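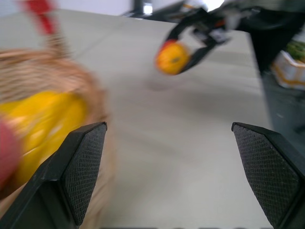 One arm holds a round orange-yellow fruit over the table while the other waits, open, beside a wicker basket.

Putting the shopping away takes most people a few minutes and no thought. For the team at Nondesix, a small robotics firm on the edge of Bedville, it has taken up the better part of two years.

The job they have set themselves sounds modest. A pair of arms fixed to a table must move fruit and vegetables between a basket and the table top without bruising, dropping or squashing anything. The arms are bought in. The hard part is the software that tells them what to do, and that is learned from people. Staff steer the arms by hand through each task, over and over, and the recordings are used to train the system. By June they had 2,000 of them.

"Fruit is a good test because it is never the same twice," says Junhao Gu, who runs the trials. "A box has flat sides and you know how heavy it is. With a peach you have to guess, and the robot is not good at guessing yet."

The fingers are plain things, two to a hand, with a crosshatched pad on the inner face for grip. They have no sense of touch. The system judges how hard it is squeezing from the load on the motors and from what the cameras show, including one mounted at the wrist. When the arm moves quickly that picture smears, so the team keeps the speed down. A person would clear the table several times over in the time the arms need.

In the most recent set of 204 trials, the arms finished the task without help in just over half. Most of the failures were dull ones. A finger caught the rim of the basket, or closed a little too early and pushed the fruit away. Leafy vegetables remain a problem, as they fold and slip and give the cameras no clear edge to aim for.

Shops are interested all the same. Amidwood, which packs vegetable boxes from a shed outside the town, has had one of the Nondesix tables on loan since spring. It works beside 29 human packers and handles only citrus. The packers call it Lu, after a former supervisor who was also slow and careful. It stops for help up to three times an hour, usually over a fruit that has rolled out of reach.

Homes are further off. A packing shed has steady light and a table that stays put, and a kitchen has neither - the basket may be on a chair, or under a coat. Gu thinks a machine that unpacks the shopping in an ordinary house is at least ten years away, and that it will cost too much when it comes.

For now the team is working on grapes.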